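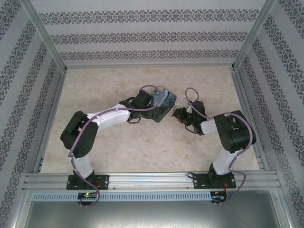

Kuncombe talk second record, bad vans and the song they nearly left off

September 2026

Four-piece Kuncombe have a new album out, Flirkard, and they've been up since five. Load-in was early. Coffee was bad. They do the interview in the back room of the venue, all four on one couch, finishing each other's sentences, so quotes here are the band's unless it says otherwise.

First question, the title. "It's a word our bass player's grandmother used for a drawer that won't shut," the singer says. "We've asked other people. No one else has heard it."

The record was made in eleven days at Tistier, a studio in a former feed store with one good room and one very cold one. Drums went in the cold one. "You can hear it," says the drummer. "Track two, I'm wearing gloves." The first album took over a year and they all say they hate how it sounds now. Too many guitars. "We had 73 tracks on one song. Tambourine was on there 3 times. For what?"

So, fewer parts this time. Mostly live takes, vocals after. The singer wanted to redo nearly all of them and was outvoted. "I'm flat on the second verse of 'Lukoševičius' and I will be flat forever."

That's the single, by the way. Named after a nameplate on a mailbox they passed every morning on the walk to the studio. Nothing to do with whoever lives there. "We needed something with five syllables and there it was." Radio people have been having a hard time with it. One station just calls it "the L song."

It almost got cut. The guitarist thought it was too slow, then they played it at a small show to maybe half a room and people where singing the chorus back by the end. It stayed. Moved up to track four.

Money comes up. It always does. They pressed 100 copies on vinyl with their own cash, sold those from the merch table, and are waiting on a second run. The van has 2,672 miles on the new transmission, they know the number becuase they check it every day. "If that goes, tour's over," says the drummer. Nobody laughs much.

Are they getting on? "Better than last time. We have a rule, no talking about the set for an hour after the set." Does it work? "No."

Rest of the tour runs to November, mostly clubs, a couple of record stores in the afternoons. Then home, then writing. The bass player already has a few things on a phone, humming mainly. The others haven't been allowed to hear them.

Soundcheck gets called. Flirkard is out now, vinyl when it shows up.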